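Gellham Cake and Sugarcraft Circle
Minutes of the meeting held June 30, 2026

Present: Marleny Rengifo (chair), Pieter Claeys, Rianne Van Damme, Gerrit Wuyts, Bram Timmermans (minutes)

Marleny welcomed everyone and thanked Rianne for the lemon slices, which went round twice before we got to the first item. The May minutes were read and agreed, with one correction: the christening cake was Gerrit's and the fondant rabbits were Pieter's. Sorry, both!

Summer bake table. Pieter went through the takings, and we were all so pleased. The May table brought in 1,119 against last year's 1,876, but that was over two days and this was a single wet morning, so he feels we did very well indeed. We sold almost 100 cupcakes, and the little carrot loaves were gone before the tea was poured. 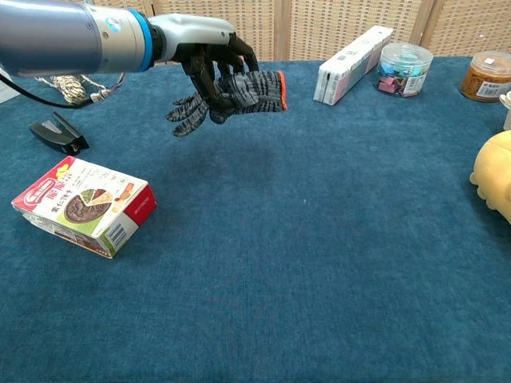
Can buttercream cakes be brought to the Flatach fair if the weather is hot?
Please bring them chilled and keep them in the cold room until your slot, or choose a ganache or a plain sponge if you would sooner not worry.

Gerrit asked that we all write the fillings on the box lids this time, nuts especially, and there was warm agreement on that.

Tiered cake evening. Rianne has kindly offered to show us doweling and stacking again, as several members missed it the first time (and a few of us who were there would love another go). She can take 7 people at her kitchen table. Names to Bram, please.

Tins. The big hexagonal tin is still out on loan. If it is in your cupboard, Marleny would be very glad to see it.

Any other business. Pieter passed round a piped basket-weave sample and we had a lovely long chat about nozzles, which ran rather over time.

Rianne to bring the urn to the next meeting, Gerrit the milk.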